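Search this site Go

Last updated August 7, 2020

Open Afternoon at Tarneo, or How I Lost to a Battery

A few of you wrote in asking what became of the Tarneo visit after it slipped out of the last two newsletters. It happened. Thirteen of us signed up, the sandwiches were good, and I have a page of notes I can mostly read.

Tarneo, for those who skipped the sign-up email, teaches two-armed robots to do the sort of chores you do while thinking about something else. The office is over in Balterham, up a flight of stairs with a very firm handrail, and most of what goes on there goes on inside a computer. The robot lives in a simulated house. It has a fireplace, a lawn outside the glass door and a television bigger than mine, and as far as I could learn it pays nothing for any of it.

Elisa Rizzi ran the demonstration. She had a big screen at the front and a pair of hand controllers on a cord, and she drove the two arms herself for the first part while explaining what we were looking at. The task was called Hayat. I asked what it stood for and was told it was just a name. The other task was called Erken, and I didn't ask.

Hayat is about small orange cylinders and a round brown container. You have two arms and two grippers, and you want the cylinders inside. My grandson could do this at two and would have charged a cookie for it. Elisa made it look simple as well, although she did go quiet whenever a gripper got close, and so did we. Somebody behind me was holding her breath, and let it out loudly enough to get a laugh.

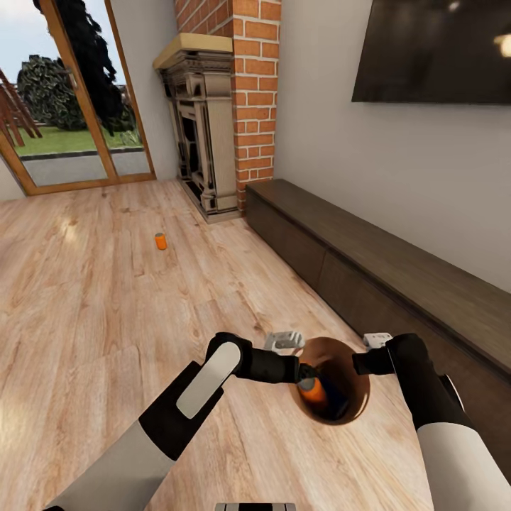
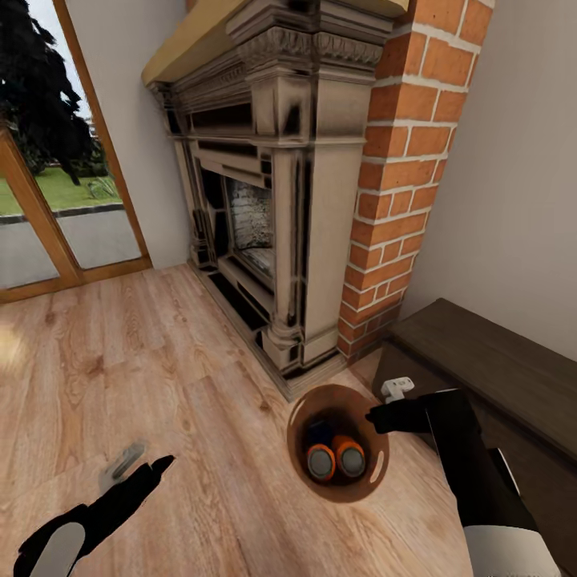
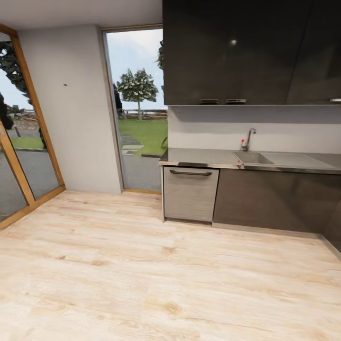
The simulated house at Tarneo: first and second, the arms at work on the living room floor; third, the kitchen.

After that they let us try. I went fourth. The controllers weigh nothing, so your hands believe they are free to wander, and on the screen they do. I had the left gripper pointed at the ceiling before anyone had finished telling me which button closed it. Humaira Rana, who was looking after the guest turns and has the patience of a driving instructor, said I was doing fine in a voice I recognized from the dentist. I chased one cylinder across the floorboards, got a grip on it, and let go of it on the wrong side of the rim. Twice. Then my time was up, and I handed over the controllers and told the next person they were a bit stiff. They were not stiff.

Humaira talked us through the numbers while the line moved along. They had recorded 364 tries at Hayat by the week of our visit and kept 342 of them. The rest were thrown out for one reason or another, and I have a fair idea which pile mine would go in. The plan is to get to about 3,000 before the end of the year, with different people driving, so the robot doesn't pick up one person's bad habits. It'll pick up a blend of everybody's, I suppose. She said that was more or less right.

The question period went long. Would it ever load a dishwasher? They are working up to it. Does it matter that the house isn't real? Some, which is why they fuss over things like light on a floor and grime on a mantelpiece. Could it be taught to find a pair of reading glasses? This was asked by a man wearing his. Elisa wrote it down anyway.

My one complaint is the chairs. If you go, take a cushion, and sit on the left side, because the projector fan on the right is louder than the speaker.

Tarneo will do another open afternoon later in August if enough of us want it. Reply to this newsletter with your name and whether you eat egg salad. Anyone who came last time is welcome back, and I have already put myself down for a second turn. I've been practicing on the salt and pepper.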